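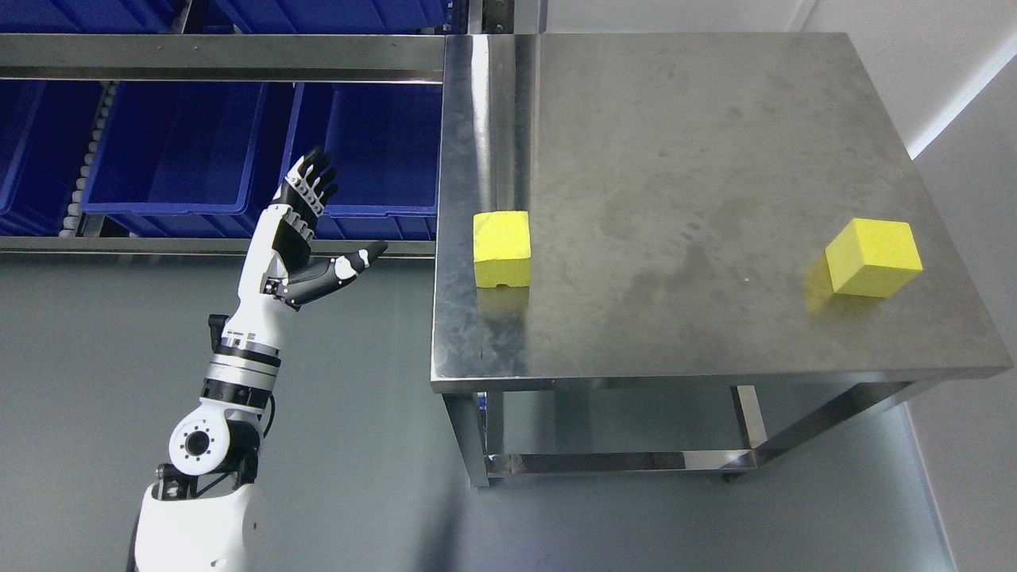
Unit 3 | Page 21

Pullbridge College
Certificate in Stores and Stock Keeping
Unit 3: Receiving, placing and counting goods
Course handout

Aim of the unit

Students completing this unit will be able to receive a delivery against an order, give each item a place in the store, and carry out a count that another member of staff could check. The unit builds on the paperwork covered in Unit 2 and assumes that students can already read a purchase order, a delivery note and an invoice, and can say which of the three was written by whom.

The unit is taught in the Owen Building. Students should bring a pen, a clipboard and flat, closed shoes to every session. Anyone arriving in open shoes will be asked to sit out the practical part and make up the time later in the term.

1. The receiving point

Every store, however small, needs one agreed place where goods are set down on arrival. In a large warehouse this will be a marked bay near the doors. In a school or clinic it may be a single table. Goods remain at the receiving point until they have been checked, and they are not to be used, lent or put away before then.

The table or bay should be cleared at the end of each working day. Where this cannot be done, the remaining goods are labelled with the order number and the words "not yet checked". A delivery left overnight without a label is one of the commonest causes of a wrong balance, as the morning staff will often take it for stock already booked in.

The check itself has a fixed order. First, the outside of each package is looked at for damage before the driver leaves, and any damage is written on the driver's copy as well as our own. Secondly, the number of packages is compared with the delivery note. Thirdly, the packages are opened and the contents compared with the purchase order. Students often wish to compare the contents with the delivery note alone. The delivery note records what the supplier believes was sent; the purchase order records what was asked for, and it is against the order that payment will be made.

A short delivery is accepted and recorded as short. An over-delivery is set aside and the supplier is told in writing. A wrong item is treated as two separate matters: one line missing, and one line received that was never ordered.

2. Worked case: the Suto order

The following case will be used in class and again in the written assessment, so students are advised to keep their notes on it.

A store orders 300 paper sacks from Suto, to be sent in packs. The delivery note says that the order is complete. On opening, the storekeeper finds that one pack holds sacks of the smaller size. The packs are otherwise sound, and the total number of sacks is correct.

Consider what should be written on the goods received note. The total agrees with the order, and a hurried storekeeper may sign for the whole. To do so would leave the store with too few large sacks on the shelf and a line of small sacks that appears nowhere in the record. The fault would come to light at the next count, by which time the supplier may refuse to exchange the pack.

The correct entry shows the large sacks as short by the contents of one pack and the small sacks as received in error. Both lines carry the same delivery number. The pack of small sacks is labelled and kept apart until Suto has either collected it or agreed a price for it.

3. Giving goods a place

Two methods are in common use. Under the fixed method each item has its own place, which stays the same whether it is full or empty. Under the open method goods are put wherever there is room, and the place is written down each time.

The fixed method is easy to learn. Staff soon walk to the right shelf without looking anything up, and an empty place is a plain sign that more must be ordered. Its weakness is wasted room, for every place must be large enough to hold the most that will ever be kept there. The open method uses room far better and depends wholly on the record. If one move goes unwritten, the item is as good as lost until somebody comes across it.

Most small stores do best with a mixture – fixed places for goods in daily use, and open places for reserve stock. Students will be expected to say which goods belong in which group and to defend the choice.
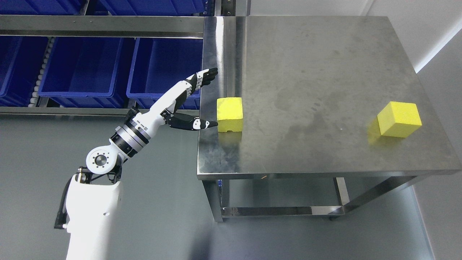 Some general points apply under either method. Heavy goods are kept between knee and shoulder height. Liquids are kept below dry goods. Items that look alike, such as two lengths of the same screw, are kept well apart, even though it may seem natural to put them side by side. Bins and shelves are labelled on the front edge in letters that can be read from a standing position, and the label gives the item code first and the name second.

Older stock must leave before newer stock. On open shelves this is done by loading from the back and taking from the front. Where a shelf stands against a wall and can be reached from one side only, the older goods must be drawn forward each time a delivery is put away. This is slow work and is often skipped. Marking the month of receipt on the outer wrapping allows a supervisor to see at a glance whether it has been done.

4. Counting

A full count takes in every item in the store at one time. It is normally held once a year, with the store closed to issues. The college's own store closes in June for this purpose, from 8.00 in the morning until the sheets have been signed.

A rolling count takes a few items each week, so that all of them are covered in the course of the year. Goods of high value or rapid use are counted more often than the rest. The store remains open, but no issue may be made of an item while it is being counted.

In both cases the counter works from a sheet which gives the code, the name and the place, and leaves the quantity blank. A counter who has been shown the expected figure will tend to find it. The sheet is completed in ink. Mistakes are struck through with a single line and initialled, and the first figure must remain readable.

When the count and the record differ, the item is counted again by a second person before anything is altered. If the difference stands, the storekeeper looks for the usual causes in turn: an issue made without a slip, a delivery booked twice, a return not booked at all, or a mistake between single items and packs. The last of these deserves care. A record of 1,515 washers and a shelf holding a handful of boxes may agree perfectly once the contents of each box are taken into account.

The record is then corrected by an adjustment, signed by someone who did not take part in the count.

5. Using Virkada

Stock records for this course are kept on the Virkada training system. Each student is given a practice store, which is wiped at the end of the unit. Students should note that Virkada saves an adjustment as soon as it is entered. There is no second screen asking for agreement, and a wrong figure must be put right by a further adjustment with the reason given in the notes field.

Codes are entered in capital letters without spaces. Dates of receipt are filled in by the system and should be checked when a delivery is being booked a day late.

Students who cannot sign in should speak to the desk on the ground floor of the Owen Building. Tutors are not able to reset passwords.

6. Tasks before the next session

Read sections 1 and 2 again and write out the goods received note for the Suto order in full. Use the blank form at the back of the Unit 2 handout.

Choose a cupboard or set of shelves at home or at work. Draw a simple plan of it, mark which places are fixed and which are open, and note one change that would make it easier to count. The plan should fit on one side of paper.

Written work is handed in at the start of the session. Late work will be marked, with the mark limited to a pass.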